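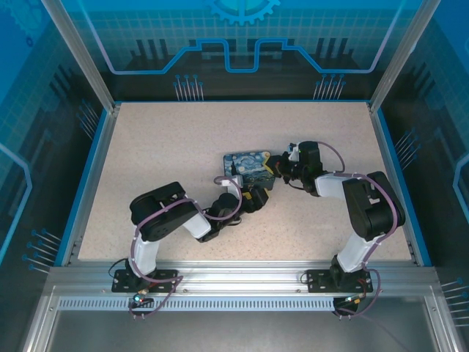 Search this site Enter keywords

Visit report: Two-arm handling at the Astberg open day

Reading time: 7 minutes

Submitted 12 May 2023

Background

Our course project is a small gripper that can pick up flat objects from a table. The assignment asks each group to visit a place where robots are in use or under development, and to write up what it learned that affects its own design. We went to the open day at Astberg in Jetorthorpe. Astberg builds enclosed work cells for teaching and testing, and its engineers are now working on one called Olus, which has a pair of small arms on a shared front rail.

We chose this visit because our first gripper failed on flat objects. It could hold a block or a bottle without trouble, but when we tried a book lying closed on the table, the fingers either slid over the top or pushed the book away. We wanted to see how a two-arm setup deals with the same problem.

There were 31 visitors in our time slot, split between the assembly room and the demonstration room. Our guide for the second part was Bendik Åberg, who works on the Olus software. He answered most of the questions we had sent in ahead of time. A few answers were short because the work is not finished, and we have marked in the text where that was the case.

The cell

Olus is a metal-framed enclosure with a work surface in the middle. The arms are bolted to the front rail and reach inward, so the far side of the table is left clear. The walls are printed in blue with a circuit pattern and gears. We had assumed this was decoration for the open day. Åberg told us the print stays on all the time, and that the software is trained with it in view. If a wall were changed to plain white, he would expect the results to get worse until new runs had been recorded.

The surface is a speckled beige. We asked whether a plain color would be easier for a camera. He said it makes little difference for large objects, but small pale parts can get lost on it, and the team has considered a darker surface for that kind of work.

A fixed camera watches the table. It does not move with the arms, so there are positions where a wrist hides part of the object. Our own plan had one camera on a stand at the side, and we had not thought much about the arm getting in the way. We have since drawn the arm's reach on paper and moved the stand.

Each arm has its own base plate and its own small electronics board below it. The power and signal cables run along the outside of the links in loops. We asked why they were not inside the arm. The answer was that a cable on the outside can be swapped in a few minutes. The loops have to be long enough that the wrist can turn all the way without pulling on them. On our gripper the cable is too short, and it comes loose when the wrist turns to the left, so this was useful to hear.

The demonstration

The task was to move and straighten a flat rectangular case using both grippers. The case has rounded corners and a night-sky print in the style of The Starry Night. One gripper works at the front edge and the other at the right side. Once both are in contact, the arms turn the case until its long edge lines up with the front rail, then slide it toward the center. After that they back away, and the run is over.

Before each run a staff member put the case down at a slightly different angle. We were allowed to choose the starting angle for some of the runs. We tried to pick hard ones, with a corner pointing at the rail.

We timed 11 runs with a phone. The average was 48 seconds from the first movement to both arms being back in their rest position. Eight of the runs ended with the case straight enough to pass Astberg's own check. In two of the others the case was left turned a little to one side. In the last one the right gripper lost contact partway through, and the left gripper kept pushing, so the case turned too far and the operator stopped the run.

We wrote down what went wrong in each case and compared notes afterward. All of the failed runs began with the case at a steep angle. We can't say from so few runs whether the angle was the cause. Åberg thought it was likely, as most of the recorded examples start with the case nearly straight.

The speed surprised several people in our slot, who had expected something closer to a factory robot. A person could do the same task in a couple of seconds. The arms pause before they touch the case and again before they start turning it. These pauses are not programmed in as waiting times. According to Åberg they come from the recorded examples, where the human operators also slowed down at those points.

How the task was taught

The arms are not given a list of positions to go to. An operator steers a matching pair of arms by hand, the arms in the cell copy the motion, and the camera picture and joint positions are saved together. The software is then trained on the saved runs. For the case task the team had used some 265 runs, recorded by different people over several weeks. Recording began in October with a simpler version that used only one arm.

The one-arm version did not work well. A single gripper pushing on one edge makes a flat object spin, and the arm then has to go around and push from another side. With a second gripper touching a different edge, the case has something to turn against. We saw the same thing with our book at school but had put it down to the surface being too smooth.

We asked if it mattered who recorded the runs. Åberg said it matters more than they had planned for. One operator always touched the front edge first and another always started at the side. When both styles were mixed, the trained arms sometimes hesitated, with both grippers waiting near the case. The team wrote a one-page instruction sheet and recorded a large part of the set again. He could not tell us how many runs were thrown out.

We also got to try the steering arms ourselves. It is harder than it looks. You have to watch the case and not your own hands, and there is no feeling of contact, so it is easy to press too hard. Two of us managed to straighten the case. The third pushed it against a side rail and needed help getting it back.

The fingertips

This was the part most relevant to our project. The grippers are black with some yellow or orange at the fingers. We were shown a spare gripper at a bench outside the cell and could move it by hand. The fingers are thin at the end so that one can get close to the table, and the inside surface has some grip to it. Astberg has tried thicker fingers, and those rode up onto the case during the turn.

We measured our own fingertips after the visit. They are much too thick, and the ends are round. A round end touches a thin edge at only one point, and that point is often above the edge. We have filed one pair flat as a test and will print a thinner pair.

Assembly room

We had less time here. Cells are put together from aluminum profiles cut to length, and the rails are checked for straightness before the arms go on. An assembler showed us how a rail that is slightly twisted puts the arms at different heights, which causes trouble later that looks like a software fault. Finished frames go to a customer called Brekke for school use, and the next batch was standing along the wall with the arms not yet fitted.

We asked about safety. The arms are small and weak enough that a hand caught under one would not be badly hurt, but visitors had to stay behind a line while a run was going. The operator kept a stop button within reach the whole time and used it once while we were there, during the run described earlier.

Changes to our project

We have decided on the following after the visit.

The camera stand moves from the side to a higher point, and we will check the view with the arm in several positions before fixing it in place.

The wrist cable gets a longer loop, held by a clip on the outside of the arm.

The fingertips will be flat and thinner. We will test them on the same book as before and on a pencil case.

We do not have the money for a second arm. As a substitute we will mount a low fixed stop on the table, so that the arm can push the book against it and turn it. We described this to Åberg and he thought it would work for straightening but not for moving the book to the middle of the table, unless the stop can be lowered out of the way. We have not solved that yet.

Our test notes from before the visit did not record the starting angle of the book. We are repeating those tests with a sheet of paper taped to the table, marked with angles, and the new results will go in the second report together with drawings of the fingertips.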